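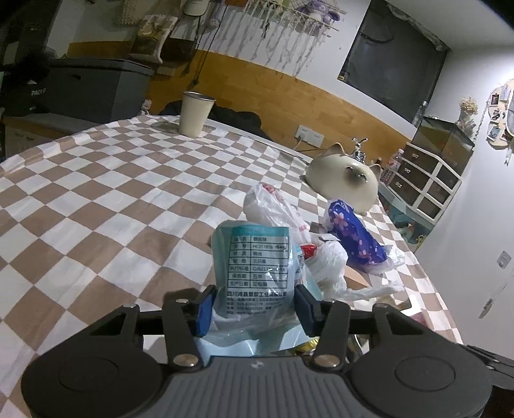

Product label on a light-blue plastic bag. The rows include model number HC011616, material, specification, standard, production date and a shelf life of 五年 (five years).

Visit report: Nalar film plant, Cendelow
March 9, 2022

The Nalar plant at Cendelow opened its production hall to outside visitors for one afternoon. The plant makes thin polyethylene film and converts it to household bags: bin liners, food bags and carrier bags on the roll. Our group was taken through by Lucrezia Testa, process engineer for extrusion. The warehouse was closed to visitors because of forklift traffic and is left out of this report.

Site and layout

The hall covers 3030 square meters under one roof. Material moves from north to south. Resin silos stand outside the north wall, the extruders are inside it, then printing, then bag making, then packing. The lab is a glass box on the west side with a hatch to the extrusion floor so that samples can be passed in without anyone opening the door. Floor marking is yellow for walkways and white for pallet positions. The white lines near printing are badly worn.

Extrusion

There are three blown film lines, all supplied by Skinis and all with the same die diameter. Each is rated at 467 kilograms per hour, giving 1401 kilograms per hour for the hall with everything running. Two lines were running when we arrived. The third was down for a screen change, which let us look at the breaker plate and the old screens. They were dark along one side only. Testa put this down to uneven heating at the adapter and said a heater band was on order.

The process is standard. Pellets are melted and pushed up through a ring-shaped die, air holds the bubble open, and an outer air ring cools it. The frost line was easy to see on line two, less so on line one, which was running a translucent blue with very little pigment. The bubble is flattened between rollers at the top of the tower and comes back down as a double layer. Thickness is measured by a sensor that travels around the bubble, and the operator sees the result as a curve. On line one the curve had a steady bump at the same position. The winder turns slowly back and forth to spread such bumps over the roll, otherwise a ridge would build up.

Blends are changed at fixed hours. Light colors run first and dark colors follow, so the purge between them stays small. A change from black back to clear is done only on a weekend, with the screw pulled.

Recycled content

Edge trim and startup scrap are chopped and fed back directly. Outside scrap comes in as pellets from a washing plant run by Enache. Nalar uses these in bin liners only. Food bags are made from virgin resin, and the trim from food bags may go down into bin liners but never the other way.

I asked about smell, which has been our own main complaint with recycled film. The answer was that incoming lots are checked by heating a sample in a closed jar and having two people sniff it. There is no instrument for this on site. A lot that fails goes back to Enache. No reject figures were given.
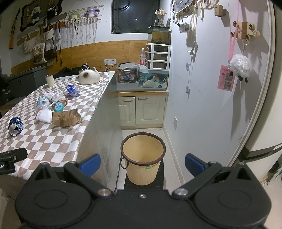 Liner sizes took up more of the discussion than I expected. Bin makers state volume, and bag makers cut to flat width and length, and the two do not convert cleanly. A round bin with a wide rim needs more width than its volume suggests, as the film has to fold over the rim and hold there. A ribbed wall adds nothing to the requirement, but a side handle can catch the fold. Nalar keeps a shelf of bins bought from ordinary shops and fits every new liner size to them by hand. The rule in use is that the flat width should be a little over half the outside circumference of the rim, with an overhang the width of a palm. Testa would like a written method with a fixed load. At present the pass mark is that the liner stays up when a bag of pellets is dropped in from table height.

Printing and labels

Printing is flexographic, two colors, on a machine older than the extruders. Only the carrier bags are printed all over. Other products get their information on the outer pack: name, size, material, the product standard, production date and maker's address. Shelf life is printed where the buyer's market asks for it. Date codes are applied by inkjet after packing. Our group pointed out that the code sat across the fold on several packs and could not be read without pulling the pack flat. This was noted by the packing supervisor.

Ink adhesion is checked with tape at the start of each roll. The tape strips are kept in a binder, which we were allowed to page through. Results for October were visibly worse than for the months on either side. The corona treater had been running below its set power for part of that month.

Bag making

Bottom sealing is by heated bar with a cutting knife next to it. Bar temperature is set by product and locked with a key. Seal strength is tested in the lab on strips cut across the seal, pulled until something gives. A good result is film that tears beside the seal. We saw one test series from line two film: all strips tore beside the seal except the one nearest the edge of the web, which peeled. The lab repeated it with the same result, and the roll was put on hold.

Perforated rolls are wound without a core. Perforation is adjusted by ear and by hand, pulling off a bag every few minutes.

Points to follow up

Ask Nalar for the thickness curves from line one after the heater band is replaced.
Request the jar test procedure in writing, including sample weight and heating time.
Check our own liner widths against the half-circumference rule for round bins.
Send Testa the drop test sheet we use for carrier bags.
Parking is behind the silos. The gate at the front is for trucks only, and the intercom there is not answered.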